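3. Materials and Procedure

3.1 Containers

The study concerns the transfer of orange juice from one bottle to another through a loose funnel. Two kinds of plastic bottle were used. The source bottles were translucent, with a threaded neck and a rounded body. The receiving bottles were frosted and taller than they were wide, with a threaded neck above a body that widens toward the base. Caps were removed before a transfer and put aside, and they play no part in the measurements. Bottles of both kinds were bought in Gonarham from the same supplier and were rinsed and left to drain upside down between transfers.

The funnel was made of cloudy white plastic with a flared rim and a narrow spout. It was seated in the neck of the receiving bottle by its own weight. No clip, collar or gasket was used. A funnel seated this way leaves a variable gap between spout and neck, and the gap matters to the flow, as liquid can enter the bottle only as fast as air can leave it. We did not attempt to control the gap. It was recorded after seating as open, partial or closed, judged from the side at the height of the neck.

Wall translucency was a condition for including a container. In an opaque bottle the fill level has to be inferred from the time elapsed or from the sound of the pour. With frosted walls the stream can be followed below the neck and the level at the base read directly, although the surface is less sharply defined than it would be in clear plastic. Readings of level were taken at the lowest visible point of the liquid surface.

3.2 Liquid

Orange juice without pulp was used throughout. The product, sold locally as Tritia, was taken from refrigerated storage and allowed to stand until it reached room temperature. Juice was preferred to dyed water for two reasons. Its color gives strong contrast against white and frosted plastic, and it forms bubbles as it falls, so that the boundary between stream and foam has to be handled explicitly in the coding of the video. Dyed water was tried during piloting and gave a cleaner boundary, but it ran off the funnel wall almost completely and left little of the residue that we wanted to measure.

The charge for each transfer was 80 mL, dispensed into the source bottle with a laboratory syringe. This is a small volume relative to the capacity of either bottle. The source bottle must therefore be tipped well past the horizontal before it empties, and the juice lies along the lower side of the body for much of the pour.
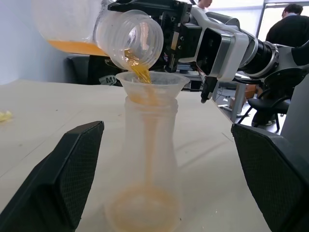 The stream leaves the neck as a single thick cord when the tilt is steady. Where the tilt is increased in steps, the cord thins and thickens with each step and its landing point moves across the cone. We distinguish three landing regions: the upper wall, the lower wall and the spout opening. A stream that lands on the upper wall tends to circulate before draining, and one that lands directly over the spout can back up if the gap at the neck is closed. The lower wall is the region in which the fewest reversals of level were recorded in the funnel.

3.3 Phases of a transfer

Each transfer was divided into phases by Adhiambo Laizer, who coded the complete set, with a second coder working independently on a subset. The phases are defined by the state of the liquid and the containers alone. This makes the scheme usable for recordings in which the source bottle is held in different ways or approaches the funnel from different sides.

Approach begins when the source bottle leaves the table and ends at the first juice visible outside its mouth. Onset covers the interval from that point to a continuous stream. Onset is short, and most drips on the outside of the receiving bottle fall within it, when the juice clings to the lip and runs back along the threads. Steady flow lasts as long as the stream is unbroken. Tail begins at the first break in the stream and ends when no drop has left the mouth for 5 s. Return covers righting the bottle and setting it down.

The ribbed threads on the neck deserve a separate remark. They hold a small quantity of juice at the end of the tail phase, and this quantity is released at an unpredictable moment during return, sometimes over the funnel and sometimes over the table. Minhas rings, the absorbent paper collars fitted below the thread in some decanting work, would have removed this source of variation. They were left out because they hide the lower part of the neck from view and would have made onset impossible to code.

3.4 Work surface and other items

All transfers were carried out on a pale beige tabletop. The surface carries faint scuffs and marks from earlier use. Before each block it was wiped with a damp cloth and then a dry one, and the existing marks were mapped so that they would not be coded as spills. Juice on beige is less visible than juice on white, particularly as a thin film. Spills were therefore assessed twice, first from the recording and then by pressing a weighed square of blotting paper onto the table at the foot of the receiving bottle.

The table was not cleared to a standard layout. Kitchen and packing work is ordinarily done among things left over from other work, and we wanted the receiving bottle to be found and filled in the presence of items of similar color and transparency. Items were drawn from a stock list of 15 kinds maintained by the Grelgate workshop, comprising packaging, tape, cups, lids and soft items. Their positions were changed between blocks and held fixed within a block. Figure 2 gives one arrangement.

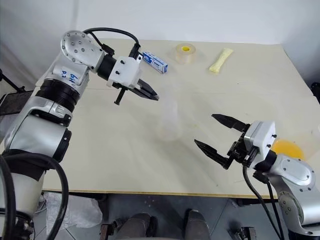 Figure 2. Tabletop with a clear plastic cup at the center. Toward the back are a small white and blue box, a roll of clear packing tape with a yellow core, and a pale yellow elongated item.

Clear cups were the most troublesome items in coding. On a pale surface the wall of a cup gives almost no edge, and its position is often best judged from the circle of the base. The second coder placed the cup incorrectly in several of the early recordings, and the instructions were amended to require that the base be located first and the rim afterward. The tape roll presents the opposite case. A bright core is easy to find, but the clear tape wound on it makes the outer boundary of the roll uncertain, and coders differed on whether to mark the boundary at the core or at the outermost turn. We settled on the outermost turn.

Yellow and orange items were retained in the stock list despite their similarity in color to the juice. Small yellow material lying flat on the table can be taken for a spill when only color is considered. The coding rule was that a yellow region counts as a spill only if it was absent at the start of approach. Under this rule, items already on the table are excluded whatever their color.

3.5 Measurements

The receiving bottle and the funnel were weighed separately before and after each transfer, and the source bottle was weighed after. Three quantities follow. Delivered mass is the increase in the receiving bottle. Funnel residue is the increase in the funnel, taken after it had been lifted clear and held over the bottle until the end of a fixed interval. Source residue is the mass remaining in the source bottle, including any juice held in the threads. The difference between the charge and the sum of the three is treated as loss, and was compared with the mass taken up by the blotting paper.

In total 186 transfers were recorded. A transfer was repeated if the funnel left the neck of the receiving bottle before the end of the tail phase, and the interrupted attempt was kept in the set under a separate code. Interrupted attempts are used in the analysis of seating but are left out of the residue figures, as the funnel could not be weighed without first being wiped.

Evaporation was neglected. Foam was not. Where a layer of bubbles remained on the liquid surface in the receiving bottle, the level was read below the foam and the presence of foam was noted. The delivered mass is unaffected by this choice, but the level curves in Section 4 would shift upward during steady flow if the top of the foam were used.

3.6 Limits of the procedure

The small charge keeps the receiving bottle far from full, so the procedure says nothing about overflow or about the slowing of the flow as the level nears the spout. Only one funnel shape was used. A wider spout would reduce the effect of the landing region, and a ribbed spout would vent the neck even when seated tightly, so that the closed category would probably disappear. Juice with pulp was excluded for the present set, and a short series carried out in June with an unfiltered product is reported separately in the supplementary material.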